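Picking Up a Plate, and Other Ambitions
Comparing two grippers and two controllers in a simulated kitchen
Project report, Fokallow lab course
Rupert Zürcher
2024-03-21

1. What we set out to do

The original proposal promised a robot that would clear a table. After the first supervision meeting it promised a robot that would clear a counter. The version you are reading covers one plate.

We compared two grippers on the same simulated arm: the Zabala, a parallel gripper with stiff fingers, and the Flitar, which has softer pads and a wider opening. Each was run with two controllers, a plain position controller and one that limits contact force. That makes 4 combinations, which sounded modest until we had to tune them all.

2. Setup

Everything ran in Grollimside, the kitchen simulator the lab already had a license for. We looked at three of its kitchens and took the one with the gas range and the marble counter, mainly for the free stretch of counter to the right of the stove. The plate starts there, with its position shifted a little at random before every trial. The arm has to come down beside it, close on the rim, lift, and hold for four seconds.

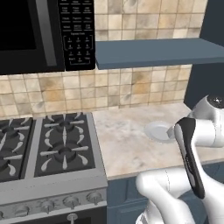
Vol. 4, p. 80

The plate is white and has a raised rim, and the whole project hangs on that rim. Gripping it means getting one finger under an edge that sits very close to the counter. The arm is also white, with big rounded links, so the overview camera spends much of its time looking at the arm. We moved that camera twice and then accepted that it would mostly document elbows.

3. Results

We ran 200 trials, split evenly over the combinations. The Zabala with position control was the quickest and also the most violent. When it missed the gap under the rim it pushed down on the counter until the physics engine objected, and the plate left at a speed no plate should have. Force limiting cured this. It also made the approach so polite that several trials timed out with the finger resting against the rim.

The Flitar was slower to close but forgave bad placement. With force limiting it gave our best results by a clear margin. With position control the pads sank into the rim in a way that real rubber would not, and we do not trust those numbers, pleasant as they are.

4. Problems

Two weeks in March went to a sign error in the wrist rotation. The gripper approached every plate upside down, and we spent most of that time adjusting friction values. The friction values have been put back.

The contact model is the larger worry. Thin rims are hard on it, and halving the time step changed which trials succeeded. A repeat on the physical arm is planned, using a plate from the cafeteria.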